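How to Set Up a Keeper League Draft

A keeper league lets each manager carry players over from one season to the next. The draft takes more planning than a regular one, and most of the trouble comes from rules that were never written down. The steps below are for a fantasy football league of 8 teams, but they work for other sizes with small changes.

Step 1: Decide how many keepers each team gets

Two or three is a good range for a first season. With more than that, the draft pool gets thin and the early rounds are full of backup running backs. Let managers keep fewer than the limit if they want to.

Step 2: Set the cost of a keeper

The simplest method is to charge the round in which the player was drafted the year before, minus one. A receiver taken in round 7 costs a round 6 pick this year and a round 5 pick next year. Players picked up off waivers need their own rule. We charge a round 8 pick for them, whatever kind of season they had.

Decide what happens when two keepers cost the same round. In our league the manager gives up that pick and the next earlier one. Nathalie Smits kept two round 7 players last season under this rule and paid with her picks in rounds 6 and 5, after the yearly step up and the tie.

Step 3: Put a limit on years

Without a limit, a star found late stays on one roster for most of his career. Three seasons is common. Start the count in the year the player was drafted, and carry it with him if he is traded.

Step 4: Set the keeper deadline

Pick a date at least a week before the draft. All keepers should be sent to the commissioner privately and posted at the same time — otherwise the last manager to decide has an advantage.

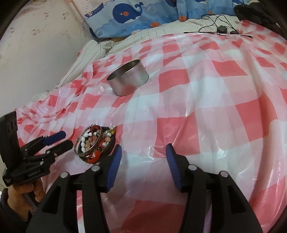

Late changes should be allowed only for a season-ending injury, and only until the draft opens. If a manager misses the deadline completely, that team keeps nobody.

Step 5: Build the draft board

Enter the keepers on the board first, each in the round it costs. Then add traded picks. Check the board against your trade records from November, when most of our deals for future picks get made. Roel Nijs found a missing fourth-rounder this way.

Step 6: Run a short test

Open the draft room the night before and make sure kept players can't be selected. Set the pick clock to 90 seconds, and turn on automatic picks for anyone who can't attend.

Save a copy of the final board. You will need it next year to work out the costs.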